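Folding on the desk: basket people, come in!

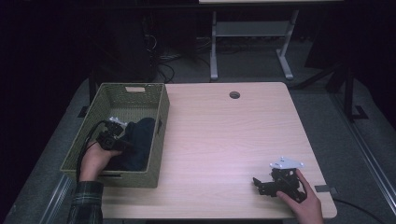 Green basket on the desk, navy cloth still in it.

vija_lepik
Posts: 744
Okay, I have been converted and I need to tell somebody. I used to do all my small folding on the bed, and everything ended up in one sad heap that I slept next to. Now I put one basket on the left side of the desk, keep the right side clear, and fold there. It's so much better!! My back is happier, the basket doesn't slide away into the blankets, and a hard surface gives you a real crease (I had no idea how much I'd love a crease). The olive woven one is my favorite because of the handle slots. Who else does this?

Enivside
Posts: 22
Love that green! Is it real wicker or the plastic kind? I've been burned by real wicker snagging my knits.

vija_lepik
No idea what to call the material, sorry! The weave is pretty fine and I haven't had a snag yet, but I mostly do cloths and T-shirts. Knits go flat on the rack at my place.

Bednarek
Posts: 621
I'm going to disagree, in a friendly way. Desk is for desk stuff. The minute a basket lands on mine it stays there for a week and I'm typing around socks. Also, dark cloth bunched up at the bottom of a basket is going to be wrinkled no matter where you fold it. Tip the whole thing out first, shake every piece, then fold.

vija_lepik
Ha, fair about the week! My rule is that the basket goes back on the shelf before I sit down. I don't like tipping it out though, then I've got a heap again and I'm right back on the bed in spirit.

Hòa Đoàn
Posts: 22
Team basket-on-the-table here! My mother has folded this way since 1988 and her linen closet is a work of art. One piece out at a time, lay it flat, smooth from the middle toward the edges, fold in half, then thirds. If you're right-handed, basket on the left is the way to go, you reach with one hand and smooth with the other.

Enivside
Wait, I'm right-handed and I keep mine on the right. Have I been doing it wrong my whole life?

Hòa Đoàn
If it works for you, keep it! Try the left for one load and report back.

Bednarek
Thirds only works on towels. T-shirts in thirds come out lopsided every time. I'll die on this hill.

Arness
Does that hole toward the back of the desk bother anyone else? Mine has one too and I lost a baby sock down it in June. Found it behind the desk leg. I put a coaster over it now.

vija_lepik
A coaster! Stealing that. I've only lost a hair tie so far.

Enivside
Did one load with the basket on the left. It felt weird for the first few shirts and then I got going and it was great?? Moving the lamp tonight.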